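Courses > Household Operations > Unit 4 Laundry > Handout 4.2
Filed under: Course notes, drying and airing

Handout 4.2 – Drying small items indoors

Small items are socks, underwear, face washers and baby clothes. A family load at the Whiteley laundry room can have 60 of them, and pegging each one to a line takes up space needed for sheets and shirts. A hanging rack with clips keeps them together on one hook.

Shake each piece out before it goes up. Clip socks by the cuff, one clip each. Heavy items go on opposite sides of the ring so it hangs level – a lopsided rack slides everything to the low side.

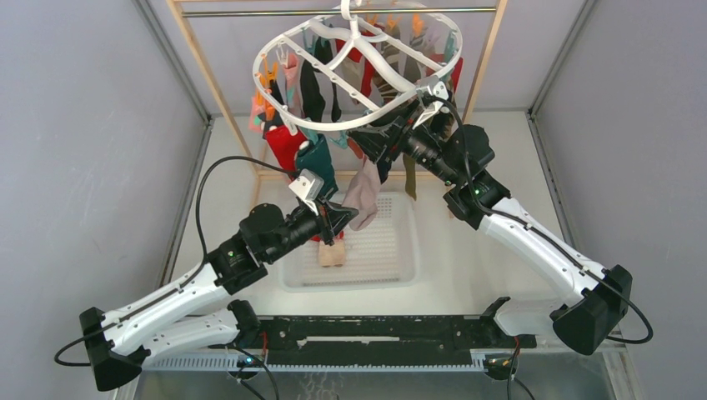

Leave a finger's width between neighbours where you can. Thick socks take longest, so put them near the outer edge and keep thin synthetics for the middle. Dark and light colours can share a rack once they have been through the wash, but hang anything new and red on its own the first time.

Check cuffs and toes before unclipping. In May, allow overnight in the Costbridge rooms, which have no heating after 9 pm.

For the practical: bring 42 clean small items, mixed sizes. Spare clips are in the drawer marked Virel.

Reading: Unit 4 notes, page 97.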